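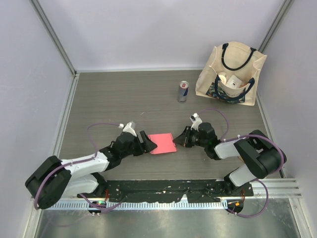
Gray wood grain, pale walls.

I stopped selling my soap through Kindlow in December. I had been on there long enough to get used to the fees, and then they went up again and I sat down with the numbers. Over the year I sold 1,415 bars. After fees, postage and boxes, what was left would not have covered my oils if I bought them at store prices.

So now it's my own site, the market table, and one shop, Noron, which takes 50 bars at a time and pays when it says it will. 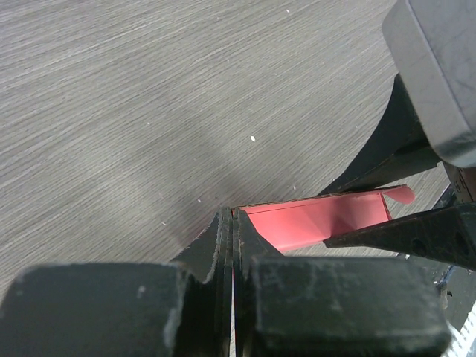

One reader asked in the comments if I lost my regulars by leaving. Some, yes. I put a card in every order for the last two months with the new address on it, and 70 people have ordered from the new site so far. Fewer than I wanted, but they tend to buy more than one bar.

Postage is the part I still get wrong. I charge a flat rate and lose money on anything going far – the heavy orders are worst. I may switch to charging by weight in spring.

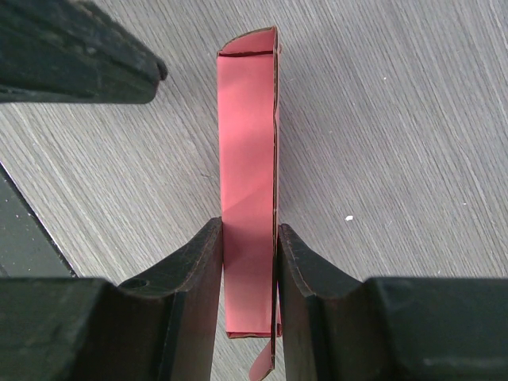 Pink, with the top end folded over.

The oatmeal bar is back, by the way. The lavender won't be until I find an oil I like as much as the old one.
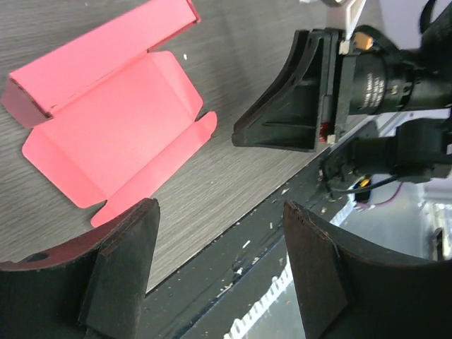 Another commenter thinks I should have raised my prices and stayed put. I did try that, twice, and sales dropped both times. The next batch comes off the rack at the end of the month.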